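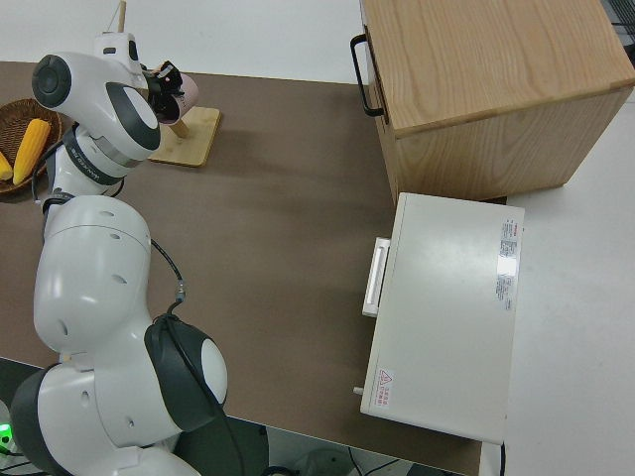

Planner takes the long way round when hanging a cup on a peg

Sorkora Help > Motion planning > Collision and constraints

Posted 25 June 2020 · 5 comments

Hokuvholm

Hi all! I'm tidying a little tabletop kitchen with a seven-joint arm and Sorkora does my planning. Picking is lovely. Hanging the pink cup on the mug stand drives me up the wall though – I get the cup on its side, mouth pointing off to the right, close to the peg, and then the last bit of the plan goes off on a huge detour, or I get "no path found" after 60 seconds. Same start pose, same goal, different plan every time. The cable on the outside of the arm makes me nervous about big wrist swings, so I'd really like this to be dull and repeatable. I've tried a longer timeout (no help) and a smaller collision margin (a bit of help, but I don't like it).

It isn't only the stand, either. I get the odd wobble over the glass jar on top of the black and white box, with the plate rack right next door.
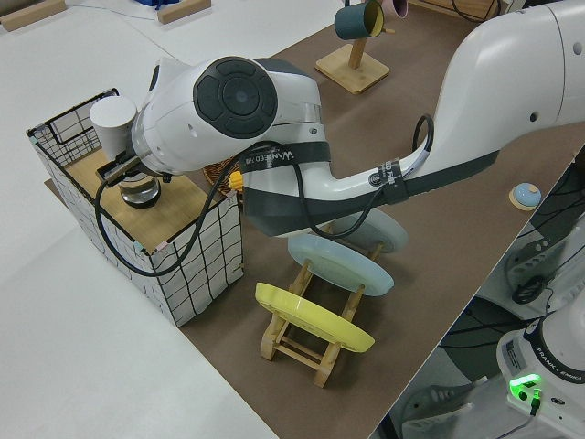 Issue 793

Is it my scene, my settings or me?

Wai-kit Choi

Bit of all three, sorry! Two things jump out. First, don't ask a sampling planner to do the last few centimetres. Plan to a pre-hang pose, then do a straight Cartesian move along the peg, with the cup-and-peg pair allowed to touch for that move only. Put the allowance back afterwards (I forgot once and spent an afternoon wondering why the arm was happily going through things).

Second, check what your scene thinks the stand is. If it came in as one convex hull, the gaps between the pegs are solid as far as the planner knows, and the peg you want is buried inside. Use a thin box for the post and a capsule for each peg. Do the same with the plate rack if it's a hull too.

For the different-every-time bit, fix the seed while you debug and add a joint-space path cost. Tighten the wrist limits as well, for the cable's sake.

I'd test with the easy one first. The pink mug standing upright out in the open, handle clear of everything, is a nice pick to compare against.
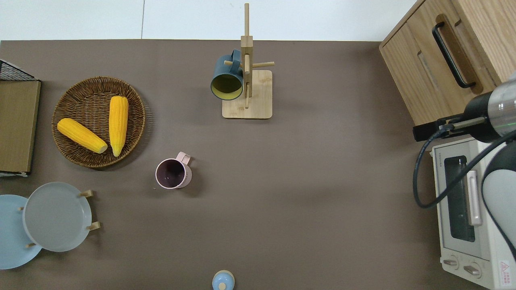
Try a clean octomap

Ho

had this, mine was stale voxels. clear the octomap before each plan and mask the arm out of the depth cloud. Glass is worse because the depth on it is rubbish, so I put a cylinder in by hand.

Hokuvholm

Hull it was! Swapped the stand for a box and capsules and the detours have gone. Still fiddling with the Cartesian bit. I've added a cylinder for the glass like Ho said, grown by 3 mm, and attached it to the gripper once the fingers close so it gets checked against the box and the rack too. 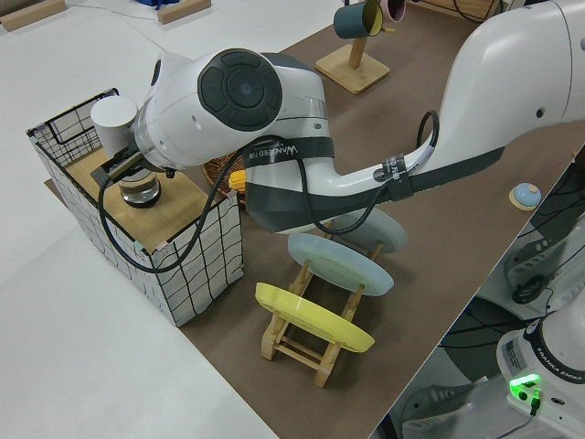
Revmont Manipulation Software Team

Will try the wrist limits next and post my config when it's less embarrassing. Does anyone know if the path cost slows planning down much?

3 shares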